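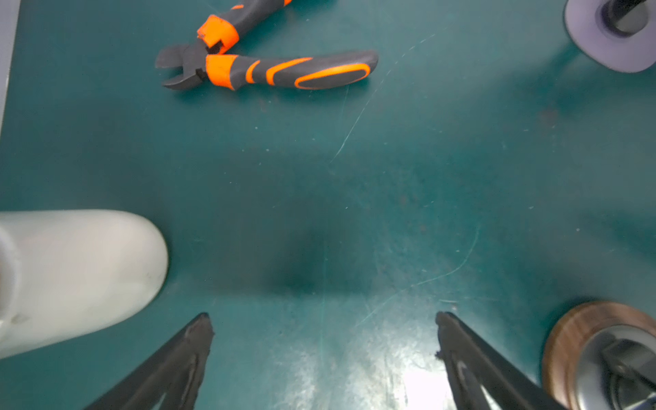
Muss ich das Wasser abdrehen, bevor ich den Cenus an den Hahn schraube?
Auf jeden Fall, und lass danach den Hahn noch kurz offen, damit der Druck aus der Leitung ist.

Start | Anleitungen | Bewässerung | Downloads | Kontakt

14. März 2025 — von Yannick Vasseur

Abschnitt 2: Tropfbewässerung mit dem Cenus einrichten

Ich gehe mal davon aus, dass du Abschnitt 1 hinter dir hast und die Schläuche schon im Beet liegen. Falls nicht: erst zurückblättern, sonst suchst du nachher den Endstopfen und das Wasser läuft dir munter in die Erdbeeren (frag mich, woher ich das weiß!).

Steuergerät anschließen

1. Batterien einlegen, Klappe zudrücken, bis sie einrastet. Bei mir klemmt die Klappe gern, dann einmal ganz aufmachen und neu ansetzen.
2. Die Dichtung in die Überwurfmutter legen. Flache Seite nach oben.
3. Gerät von Hand an den Außenhahn schrauben. Keine Rohrzange, bitte — das Gewinde ist aus Kunststoff.
4. Den Druckminderer unten anschrauben. Der Pfeil zeigt in Fließrichtung, also weg vom Hahn.
5. Jetzt erst den Hauptschlauch aufstecken und den Hahn langsam aufdrehen.

Hinweis: Ein paar Tropfen an der Überwurfmutter sind am Anfang normal. Wenn es nach einer Viertelstunde immer noch tropft, sitzt die Dichtung schief, also alles noch mal ab und neu einlegen.

App koppeln

1. App öffnen, auf »Gerät hinzufügen« tippen und beim Steuergerät stehen bleiben. Vom Balkon aus klappt das bei mir nie.
2. Die Taste am Gerät gedrückt halten, bis das Lämpchen blinkt.
3. Den Code 569 eingeben. Das ist der Werkscode, den änderst du gleich danach unter »Sicherheit«.
4. Wer mit mehreren Leuten gießt, gibt den Zugang unter »Haushalt« für weitere Handys frei. Ich habe das für die ganze Familie gemacht und seitdem streiten wir nur noch über die Uhrzeit.

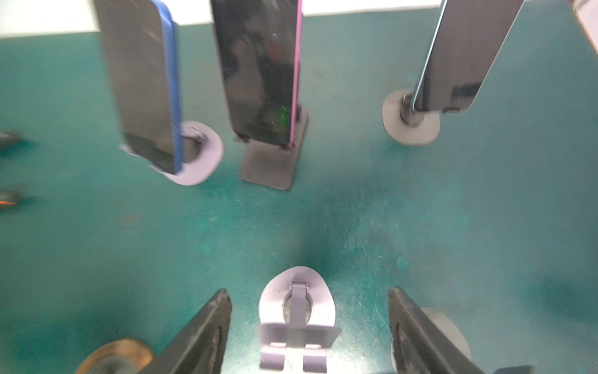
Drei Smartphones, jedes im eigenen Ständer.

Gießzeiten festlegen

Fang mit zwei Durchgängen am Tag an, einem frühmorgens und einem am Abend. Für Tomaten stelle ich die Menge auf 100 Prozent, Kräuter bekommen deutlich weniger, Rosmarin fast gar nichts. Der Omerović-Regler am Abzweig macht den Rest: nach rechts drehen heißt weniger Wasser, nach links mehr. Steht auch drauf, nur so klein, dass ich jedes Mal die Brille holen muss.

Achtung: Die Tropfer nie mit einer Nadel durchstechen, wenn sie verstopft sind. Über Nacht in Essigwasser legen und am nächsten Tag gut durchspülen. Den Filter bei der Gelegenheit gleich mitmachen!

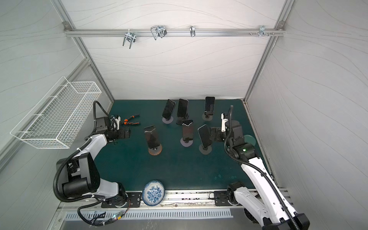
Winterpause

Spätestens im Dezember muss alles leer sein, besser deutlich früher. Hahn zu, Endstopfen raus, Schläuche auslaufen lassen. Das Steuergerät kommt ins Haus, die Batterien kommen raus. Die Schläuche selbst dürfen draußen bleiben, meine liegen unter dem Laub und haben bisher jeden Frost überstanden.

Ersatzdichtungen und Endstopfen gibt es bei Gramthorpe im Regal neben den Gießkannen. Nimm den alten Stopfen zum Vergleichen mit, die Größen sehen sich verflixt ähnlich.

Weiter mit Abschnitt 3: Regensensor montieren

Kontakt | Impressum | © Kleingartenverein Natbridge | Nach oben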